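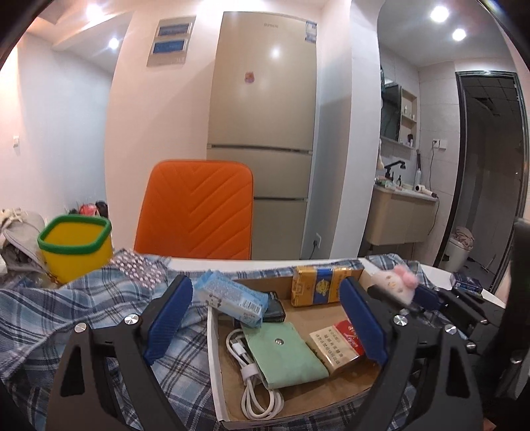 Figure 4.1 The gripper over an open box of small household things, seen from the tool's own camera.

Chapter 4
Gathering Examples

I learnt to collect data in my aunt's flat in Stirncombe, with a gripper in one hand and a cup of tea going cold in the other. Botond Barta had lent me the tool for a fortnight and told me to come back with 419 good runs. I came back with far fewer (and a very sore thumb), and he sat me down and went through them one by one, which taught me more than any lecture I'd been to at Dratthorpe!

So this chapter is about the bit that comes before the learning. In Chapter 3 we took a pile of examples as given and worried about what to do with them. Now we're going to make the pile ourselves, and you'll see that a lot of what we blamed on the model back then was really our own doing.

Look at the box in Figure 4.1 for a moment. A coiled cable, a pouch with a snap, a plush toy with a bow, a couple of cigarette packs. Each wants a different sort of grip. You and I would reach in and take the toy without a thought, but a learner only knows what we've shown it, and if every run starts with the toy on the right, then "right" is what it may well pick up instead of "toy". I made just that mistake in my first 28 runs – same box, same order, same careful little swoop from above – and had to throw most of them out.

Keegan Li, who shared a desk with me on the Szalai project, used to shuffle things after every seventh run. I prefer to do it every time, even though it's slow and dull. We still argue about it, and Exercise 4.6 lets you take sides.

We'll start with what counts as one example: where it begins, where it ends, and what to do when you drop something halfway (keep it, usually, but mark it). Section 4.2 deals with choosing objects and rooms, and Section 4.3 with checking your runs before you've made more than 15 of them.

4.1 What is one example?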